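Home Rooms Prices House Rules FAQ Contact

Frequently asked questions about renting a furnished room at Kirneck House

Before you write to us, please read this page. Most of the questions we receive have their answer here. If yours is missing, send a message to Nassoro Kariuki at the office and he will reply the same day, except on Sunday.

How long can I stay?

The shortest stay is 3 weeks. There is no longest stay, but after the first year we sign a new contract with you, and the rent can change at that moment. Students who come in June for the summer course can ask for a contract of exactly the length of the course.

What is included in the rent?

Water, heating, internet and the cleaning of the stairs and corridors. Electricity is included until 137 units per month. When you use more, we send you a separate bill with the reading of your meter on it. In the last winter only a few tenants passed this limit, mostly with an electric heater they brought from home. Please do not bring an electric heater.

Is there a deposit?

Yes, it is one month of rent. You receive it back 60 days after you leave, or earlier if the final meter reading is already done. We take money from it only for damage, for lost keys and for unpaid bills. A lost key costs 50 dollars, and this is the price of the locksmith, we do not earn on it.

What furniture will I find in the room?

A bed with mattress, a desk, a chair, a wardrobe and one shelf. Bedding and towels you bring yourself. The furniture is plain and mostly in light colors, and it must stay in the room also when you do not need it. We have no storage where we could put it.

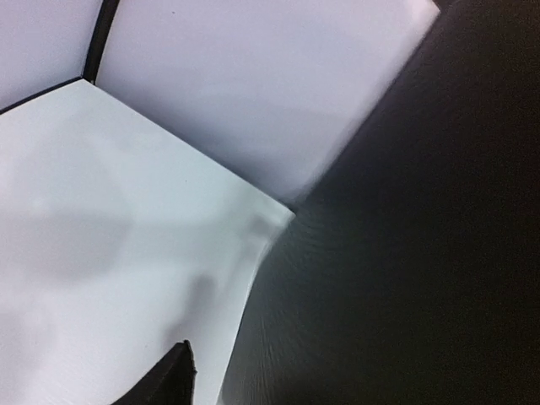 White surfaces show every mark, so please wipe them with a soft cloth.

May I hang things on the wall?

Small nails are allowed above the desk. In the other places please use the hanging rail, which can carry pictures and light coats. Sticky tape takes the paint off with it - we had to repaint two rooms for this reason. If you want to paint a wall in another color, ask first and keep the answer in writing.

Can I have visitors?

Of course. A visitor may sleep in your room for three nights in one month. For a longer visit we ask a small amount for water and heating, and you must tell the office the name of the person before he or she arrives.

Where can I wash my clothes?

There are two washing machines in the basement of the Grurberg Street building, next door. You open them with the same key as your front door. The machines may not run after 10 in the evening, as the bedrooms on the ground floor are directly above.

How do I pay?

By bank transfer or through the Trarkex tenant page. We do not accept cash at the office any more. Please write your room number in the message field, otherwise we must search for your payment and you can receive a reminder by mistake.

Something is broken. Whom do I call?

For water leaks and heating, call the number on the inside of your door, also at night. For all the rest - a lamp, a loose handle, a slow drain - fill in the repair form. We normally come within the same week. Please write if we may enter when you are not at home.

How do I end my contract?

In writing, one full month before. An e-mail is enough, but wait until we have confirmed it. On the last day we look at the room together and read the meter, and you give back all the keys, also the one for the mailbox.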